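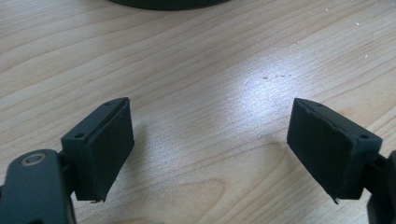

Kerness table and bench, Gundcombe

The table was ordered for a house in Gundcombe where the kitchen and dining room had been knocked into one. The owners wanted a single large surface for meals, homework and baking, and they wanted it pale. The room faces north and their old table was dark enough to make that end of the kitchen look gloomy by four in the afternoon.

We suggested the Kerness, our plainest table. It has no drawer and no moulding, so most of what you notice is the top.

Choosing the boards

The top is a pale blond wood with a fairly lively grain. The lines are long and gently curved, cream and honey in the wide bands and a little darker in the thin streaks between them. In one place they bunch together and swirl, with a few rippled ovals. Some customers ask us to cut around marks like these. The owners came to the workshop in December, looked through the stack and asked us to keep them in.

Finish

We used Heltora clear oil, three thin coats, with a light rub down after each. The grain is easiest to read from a low angle or towards the edges of the top. Straight under a ceiling light the finish throws back a bright patch and the wood goes nearly white, with a silvery look to it. If you are planning lights over a pale table, hang them low or put them on a dimmer.

The top was left for 7 days before it went out. Water can be wiped off with a dry cloth. Hot pans still need a mat.

Sizes and fitting

The top is 28 mm thick and the table stands at our usual dining height. The legs bolt on from underneath, so it can go through a normal doorway on its side. We carried it in by the garden door, as the hall has a tight turn at the foot of the stairs.

The bench is 70 cm shorter than the table and pushes right under when it isn't wanted. It was made from the same batch of boards, though the grain on the seat is straighter - we kept the livelier pieces for the top.

Chairs

The owners already had a set of Kudo chairs with woven seats. They are a shade warmer than the table. We offered to tone the oil to match and they decided against it, as pale wood tends to mellow over the years anyway.

Looking after it

Wipe with a damp cloth and dry along the grain. Re-oil once a year, or sooner where plates and elbows have dulled the surface. Small scratches can be rubbed out by hand with a fine pad and a little oil. A tin and a cloth go out with every table, and we sell refills at the workshop.

The Kerness is made to order in any length. Offcuts in the same wood are available as sample pieces, oiled or bare.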